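Pumolden Bench Robot and Task Board: A Kitting Shop's Review

Rating: three and a half out of five, and I argued with myself over the half.

We build small gearbox kits at Vadbridge. For as long as I have worked there, a kit has meant a person with a tray and a strong opinion about which radio station is tolerable. In April we leased a two-armed bench robot from Pumolden, with their white task board included, and I was asked to run it because I had once fixed the label printer. This is how careers happen.

The board is where you start. It's a practice sheet, more or less: printed outlines, holes and slots, with blue plastic pegs, cylinders and a gear-shaped piece to go with them. You teach the arms on the board, and when you're satisfied you move on to your own parts. The manual puts this at "a short familiarization period." Ours ran to 84 hours, most of them mine. 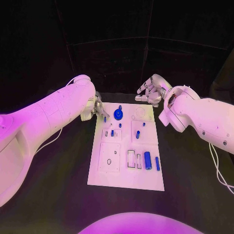

I'd braced for the arms to be the hard bit and they were fine. They go where they're told, they don't bump each other, and the quiet surprised everyone who came by to complain about the noise. Small pegs are another matter. A new hire can pick up a peg while telling you about her sister's wedding. Teaching the machine the same peg took me most of a week, and I came out of it with new respect for the new hire.

The software is called Drolodar, which sounds like a stomach remedy. It's decent. Task steps are laid out in plain blocks, you can save a bad attempt and go back to see where it soured, and the stop button on the screen is large enough to hit in a panic. On the minus side, it logs you out after a few idle minutes, and watching a robot think counts as idle. Updates arrive when they please. One of them renamed every menu, and my handwritten cheat sheet is now a historical document.

So what did it do to the jobs? That was the question in the break room, usually asked with a look in my direction. Nobody was let go. Two people moved from the kitting bench to inspection, one gladly and one less so. The second has a point – kitting was dull, but you could talk while you did it, and inspection is done under a lamp with your mouth shut. The pay is the same. If you're buying one of these, sort out the pay question before the crate shows up. We did it afterward, and it made for a long month.
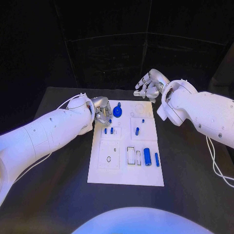

My own job changed the most. I used to finish a shift with sore wrists and a number: so many trays done. Now my wrists are wonderful and I couldn't tell you what I did all day, except that it involved adjusting things by tiny amounts and saying "huh." The robot has done 2,917 kits since it went on real work, and a person still checks each one. Management calls this freeing us up for higher-value tasks. I'm still waiting for mine, but I'm told they're on the way.

We also looked at the Jeon bench unit, which has a simpler gripper and costs less to lease. If your parts are all one size, get that and enjoy the savings. We went with Pumolden for the fingers, since our kits mix thick and thin parts and we didn't want to swap tooling every hour. I'd make the same choice again, with a bigger training budget. 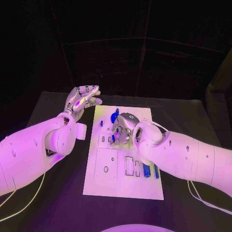

Right hand down among the small parts near the top of the board, left hand up and open.

A few odds and ends. The spare parts pack is nearly 800 dollars and you will want it. The board wipes clean with a damp cloth. Phone support is good before lunch and philosophical after it. Keep the blue pegs in a lidded tub, as they roll, and the gap under our bench has already eaten 2 of them.

I'd buy it for a shop with mixed parts, a patient operator and a manager who can sit through a slow spring. Half a star off for the logouts, and a full one off for the training hours. I've asked Pumolden whether the idle timer can be changed. They've opened a ticket.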